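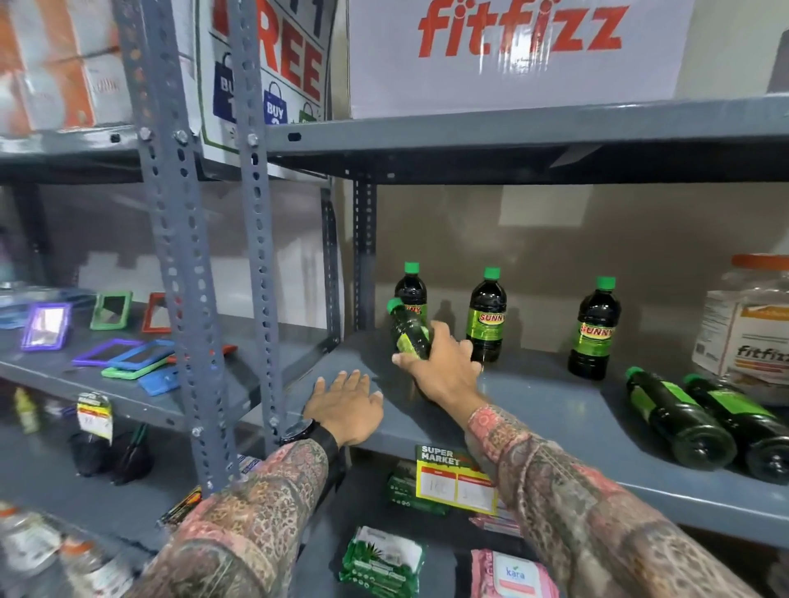
Firearms Retail Compliance Working Group: Minutes, September

Present: Nabil Hattar (chair), Ruba Darwish, Noura Salameh, Hiba Abou Jaoude
Apologies: Khrystyna-Mariia Horobets
Meeting opened 6:30 p.m.

1. Minutes of the previous meeting
Accepted with one correction: under item 4, "transferee" should read "transferor."

2. Sales record retention
R. Darwish presented the draft ordinance for Baird. Dealers would keep paper sales records on site for 60 months, then move them to the Brunderitz archive. N. Salameh asked whether scanned copies meet the requirement. The draft is silent. Referred to counsel.

3. Storage inspections
Draft sets one inspection per year for dealers with more than 100 firearms in stock. H. Abou Jaoude proposed the same interval for all license holders. Motion failed, 1 to 3.

4. Late filing penalty
Set at $1000 per record in the current text. Grutitz and Steta dealers have filed written objections. Held over.

5. Actions
RD: revised wording for section 2.
NS: letter to counsel by Tuesday.
KMH: summary of dealer objections.

Adjourned 7:50 p.m.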